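29/10/2026

Up way too early again, so I'm writing this with toast crumbs all over the page. The plan was to finally get serious about moving the sourdough starter to a rye feed, but I got distracted by seed packets (again!) and ended up sorting beans on the floor until my knees gave out. Containers with lids are what I need, and a decent stretch of wood to spread everything out on. 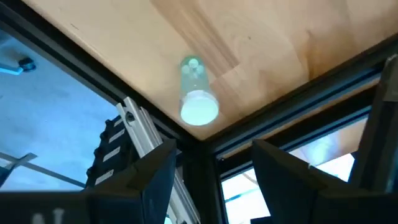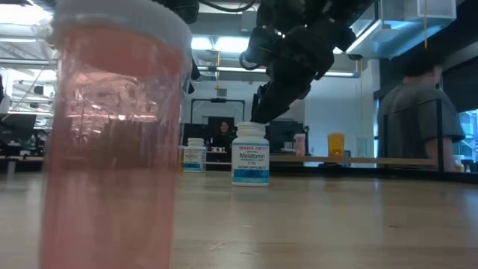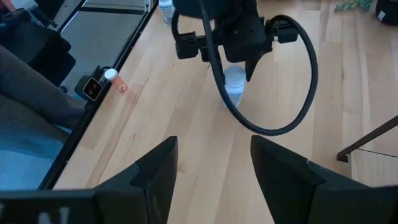 Beans, finally

So the count is in. I have 49 packets, and 22 of them are past the date printed on the back. I did the paper towel test on the oldest ones, the purple climbers from the Illusholm swap, and I'm giving them until the weekend before I give up. My mother always said old beans just need a longer soak, and I've decided to believe her.

The Avden squash seeds are going in the compost. I grew them for two summers and both times I got a huge plant, gorgeous yellow flowers and one squash the size of a lemon — never again.

Garlic

Got 3 rows in before the rain came. I ran out of straw halfway down the last one, so I walked over to Flevar and they were out too, and I came home with a bag of tulip bulbs I have no room for. They can go by the steps, I guess, where the lavender died.

Still to do: drain the hose, bring in the lemon tree, call Shahbazi about the greenhouse glass. They said December for the new panes, and I'd like that in writing this time. Soup tonight, the leek one, if the leeks in the fridge drawer haven't gone slimy.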